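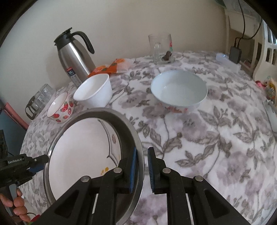 Chapter 2
The Visit

Most people meet their first robot at an open day, and most people are disappointed. They have come to see a machine do something and they spend the first half hour looking at a coat rack, a tray of biscuits and a man with a laptop who says it was working this morning. This chapter is about how to spend the rest of the afternoon well. It assumes that you have read Chapter 1 and can tell a joint from a link, and that you have been invited somewhere, or have invited yourself.

We begin with the visit because it is where a good deal of engineering judgement is formed, much of it bad. A demonstration is a performance. The people giving it have rehearsed, they have chosen the objects, and they know which plate is the difficult one. None of this is dishonest. A pianist also chooses the programme. But you would not learn much about pianos by clapping at the end, and the same goes for grippers.

Our running case is the open day held at Hemau on Wed 31 January, when the Dostar workshop let in anyone who had signed the sheet by the door. The subject was the handling of household crockery. Lucyna Bednarek gave the talk and Irena Stępień ran the table, and both have kindly let us use their notes, including the parts they would have preferred to lose. The talk was meant to last half an hour. Visitors were still asking about saucers when the building was being locked.

Crockery is a good subject for a beginner. Everybody in the room has picked up a plate, so everybody believes the job is easy, and this belief lasts until they are handed the tool. A hand-held gripper has two fingers where you are used to five, and it has no opinion about what it is holding. A plate lying flat offers it a thin rim and very little else. Tilt the plate and the problem changes. Where should the second finger go? How hard can you press before the far edge swings down? Stępień's notes record that visitors who cooked for a living were no better at this than anyone else, and a good deal more annoyed.

Bednarek's talk made one point that we shall come back to throughout the book. A task is described by what the hand must do, and only afterwards by the name we give it. 'Lay the table' is a fine instruction for a nephew. For a machine it has to be taken apart into approach, contact, closing, lifting, carrying and letting go, and the last of these is where most of the breakages happen. Her slide on the subject was numbered 339, which alarmed the audience until she explained that she never starts a new file.

Before you go on a visit of your own, decide what you want to watch. Pick one object and stay with it. Watch the approach as closely as the grasp. Ask to see the same movement again, with the object turned a little, and notice who in the room stops smiling. If there is a failure, write it down at once, with what came just before it – you will be told about the successes again later, probably over sandwiches.

Ask, too, what has been left off the table. At Hemau somebody asked about cutlery, and the answer was February.

The exercises at the end of the chapter use the Hemau notes. You will need a plate you do not care for, two wooden spoons and a patient friend. Section 2.1 deals with rims, Section 2.2 with handles, and Section 2.3 with the question of when to let go, on which the authors of this book do not entirely agree.

Related items
Teacher's notes to Chapter 2
The Rutkowska worksheets: grasping thin objects
Horkarero reader: a first book of hands and tools
Worksheet 2504: planning a workshop visit
Chapter 3: Things That Roll Away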